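Unit 2: Budgeting the cell
Notes: Mirta Ledesma

The arm is the line everyone remembers to buy. Garment handling then eats the rest: grippers, fingers, cables, stands, and a wrist camera for Salov, budgeted at 313 and quoted at 544 once somebody asked for the mount.

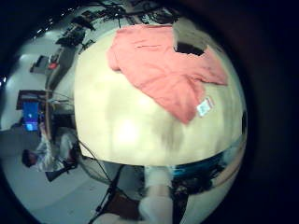
Put 15 percent aside for spares, and defend it. Finance will call it padding. Fingers wear out all the same, usually on a Monday.

For next class: price the Ollby cell twice, bought and leased. Show the cables.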